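Marnoslow Technical College Robotics Class to Release Household Handling Recordings

Second-year students will publish recordings of cloth and bedding tasks made with hand-held grippers

MARNOSLOW (January) - The robotics class at Marnoslow Technical College will release a set of 500 recorded household handling tasks at the end of the spring term. The recordings are being made by second-year students in their own homes, using hand-held parallel grippers built in the college workshop to a design supplied by Altik, a maker of small actuators and end effectors.

The project, named Dasgate, is the assessed practical component of the course in applied manipulation. It covers fabric items only: clothing, towels, pillowcases, blankets and bedspreads. Rigid objects were handled by last year's class and are not part of this release.

Thirty-one students are enrolled. Each is responsible for a share of the recordings, a written log for each session, and a short report on one failure mode selected from the student's own material. Reports are graded separately from the recordings.

"Fabric is difficult to specify," said Corey McPhee, who teaches the course. "A mug has a handle in a known place. A jacket on a bed has a different outline every time it is put down. We ask students to record the approach, the grasp and the release, and to write down which edge they chose and why."

Work takes place on whatever surface the student has available. Beds account for the largest share of sessions so far, followed by kitchen tables and sofas. Course rules prohibit ironing, straightening or otherwise preparing the surface before recording. Items already present in the room are left where they are, provided that no documents or faces are visible. 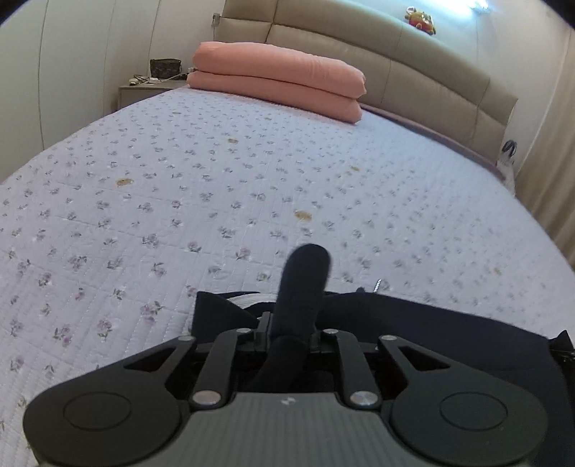 Each session is limited to 5 minutes. Students hold the gripper behind the jaws, approach the fabric from above, close on a fold or free edge, and move the item to a stated position. Attempts in which the fabric slips are kept and marked as such in the log. Attempts in which the operator's free hand touches the fabric are discarded.

The class has completed 200 of the planned 500 recordings. The first group was reviewed in the workshop during the winter session, and two changes to procedure followed. Dark fabrics must now be recorded with a room light on, including in daytime. Patterned bedspreads, which had been excluded from the original plan, are now permitted after students reported that they did not own plain ones.

The review also identified inconsistent grip closing speed as the most common source of unusable material. Students now complete a practice set on a folded towel before starting a new item category. The practice set is not included in the count.

Processing is carried out on college computers. Recordings are trimmed to the start and end of hand motion, checked against the log by a second student, and assigned one of three outcomes: complete, partial or failed. Disputed outcomes are settled by the instructor. A sample of the complete recordings will then be used to train a controller for the bench-mounted arm in the Rodrigues Laboratory, where the class will test whether the arm can pick up and turn over a single garment laid flat.

The bench test is scheduled for the final weeks of term and will be graded on method and documentation. The success rate of the arm does not affect student marks. Results will be published with the recordings, including the full list of failed trials.

Altik supplied the drawings and the fasteners. The college paid for all other parts, and students assembled the grippers during the fall term. Altik has no role in grading and will receive the recordings at the same time as the public.

The release will consist of the trimmed recordings, the session logs with names removed, the outcome table and the assembly notes. It will be available for non-commercial use through the college library.

Schools interested in running the same exercise may request the course handout and parts list from the robotics office at Marnoslow Technical College. Requests should state the number of students and the workshop equipment available.

About the course

Applied Manipulation is a two-term course open to second-year students in the mechanical and electrical programs. Instruction covers gripper design, motion recording, basic control and technical writing. The course is taught in the Rodrigues Laboratory.

Media contact: Robotics Office, Marnoslow Technical College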